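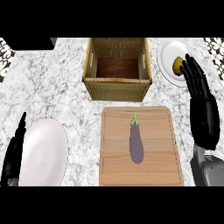
About the Olgate Community Wind Ensemble

Hi, I'm Hélène Després, and I play second clarinet and run the website, so you get me as your guide to who we are. I've been in this group for 17 years, long enough to have sat in nearly every chair in the clarinet section and to have strong feelings about most of them.

We're a wind ensemble for grown-ups in Olgate. That means flutes, oboes, clarinets, bassoons, saxophones, brass, percussion and one string bass (hi, Thérèse!). Some of us studied music. Some of us put the horn in a closet after high school and dug it out when the kids left home. One of our trombones started lessons after he retired and joined us two years later, and he practices more than I do.

How we got going

The ensemble grew out of a summer band that used to play in MacDonald Park. It was a lovely thing if you liked marches and mosquitoes. At the end of one season Josée Gagnon, who was playing euphonium, asked whether anybody wanted to keep going through the winter and try something harder. Enough people said yes that she had to find a room, and the room was the old cafeteria at Dosik Middle School, where the echo was so bad you could play a staccato note and hear it arrive at the back wall as a whole note.

The first winter program was way too hard for us. I've heard the tape. There's a Holst suite on it where the cornets and the basses finish at two different times, and the audience claps in between. But people came back the next January, and they brought friends, and at some point we stopped being the winter version of the park band and became our own group with our own name and our own slightly dented set of timpani.

Josée conducted for the first ten seasons. She still plays euphonium with us and she still taps her foot louder than the metronome.

Who's on the podium now

Kirsten Cormier is our music director. She came to us from teaching middle school band, so very little rattles her. Her rehearsals move fast. She'll sing your part at you (in the wrong octave, with made-up syllables) until you get it, and then she'll go right on to the next thing without making a fuss over it, which I appreciate as a person who often needs the part sung at her.

Kirsten cares a lot about soft playing. If you've ever sat in a band you know that soft is usually a rumor. We spend a good chunk of every rehearsal on long tones, chorales and tuning, and new members tend to find this a bit much for a month or so. Stick with it! The first time the whole group lands a quiet chord in tune you'll feel it in your ribs.

Liette Thibodeau is our assistant conductor and plays bass clarinet. She leads the sectionals and picks the chamber pieces for our spring concert.

What we play

All kinds of things, as long as they were written for winds or arranged by somebody who understands them. We do Grainger and Holst and Vaughan Williams. We do a good bit of newer music, and we try to put at least one piece by a living composer on each concert. We play marches too, and we rehearse them properly. A march played sloppily is a miserable thing and a march played well is as hard as anything in the folder.

We don't do many movie medleys. I know, I know. People ask every year. We did one a while back, and I'll admit the house was full, so never say never.

Our library is up to 229 titles now, all scored, sorted and sitting in real filing cabinets. For years it lived in the trunk of Josée's car. If you're with another community group and you'd like to borrow something, write to us and we'll see what we can do. We've had good luck swapping with other bands, and it saves everybody money.

The Brustovora project

A word on this one, as we get emails. Brustovora is a four-movement piece for winds and percussion that we commissioned for our own group, named after a village the composer's grandmother used to tell stories about. It took us two seasons to pay for it – bake sales, a raffle, a very long evening of karaoke – and we gave the first performance in the Dosik auditorium to 269 people. The third movement has the oboes and the muted trumpets trading a little tune over bowed cymbals, and I still get the shivers. Parts are available to borrow. Fair warning to your percussionists, they'll be running.

Rehearsals and concerts

We rehearse one evening a week from September through early June, in the Dosik band room these days (carpet! acoustic panels!). We break halfway through for ten minutes, and there are usually cookies. Concerts are in the fall, winter and spring, plus one outdoor program in MacDonald Park for old times' sake. Clothespins for your music are on you.

All our concerts are free. There's a donation box by the door.

Joining us

There's no audition for most sections. Come sit in for three rehearsals and see how it goes. If the music feels like a stretch but a fun one, you're in the right place. If it feels like too much, Kirsten will be kind about it and can point you to the park band, which is still going strong and would love to have you.

Right now we could use:

Horns (always horns)
A second bassoon
Someone who owns an E-flat clarinet and isn't afraid of it
Percussionists who like mallets

We have plenty of flutes and alto saxes at the moment, so there's a waiting list for those, but do put your name down. It moves more than you'd think.

Dues are $184 for the season and cover music, the room and insurance for the big percussion. If that's a problem, talk to Liette. She handles it privately and we've never turned a player away over money. Students play free.

You'll need your own instrument, a pencil and black concert clothes. We have a tuba, a bari sax and a bass clarinet to lend out.

Getting in touch

Use the contact form, or just come and say hello after a concert. I'm the one on the end of the second row hunting for a reed. If you write in the summer it may take me a week or two to answer, and if you write during concert week, please forgive me in advance.

Page last updated 26 May 2025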